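Clurkley tabletop set

README for the simulated pick-and-place episodes made by the Drundwood robotics club. Last revised 05/07/2020.

What is in it

The set holds 2531 episodes recorded in the club's kitchen simulation. Of these, 2000 are meant for training. The rest are held back for the end-of-term challenge, and teams should leave them alone until the challenge opens. Each episode has the rendered views, the joint positions, the gripper command and a one-line instruction typed by a club member.

Everything is rendered. We have no real-arm recordings in this release – Lalit Sengar is working on those separately and they will get their own README.

How the episodes were made

Members drove the arm with a game controller, one object per episode. The start pose of the arm, the lighting and the spot where the object stands change from one episode to the next. Cans were the first objects we added and they are still the most common.

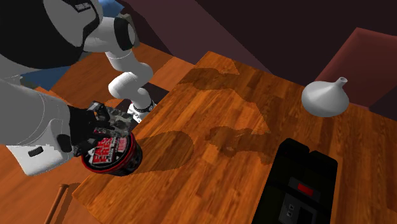

Grasps that end up tilted are kept and count as good as long as the object reaches its target. We argued over this in July and decided that throwing them out would leave too few examples for the side grasps. If you want upright grasps only, filter on the tilt column, which is in degrees from vertical.

Shadows are switched on in all training episodes. Akash Sandhu's first detector mistook dark patches on the table for objects, so check yours for the same problem.

Known problems

Labels on the objects can come out hard to read at the smaller render size.
The instruction text has spelling mistakes. We did not fix them.
In 9 episodes the gripper command lags behind the joint positions. They are listed in lag.txt.

Loading

Use the Gareo loader in the tools folder. The older Bañez script still opens the files but drops the tilt column.

Who to ask

Shalini Katiyar – files and downloads
Chin-lung Kong – simulation and object models
Deepak Chauhan – challenge rules and entries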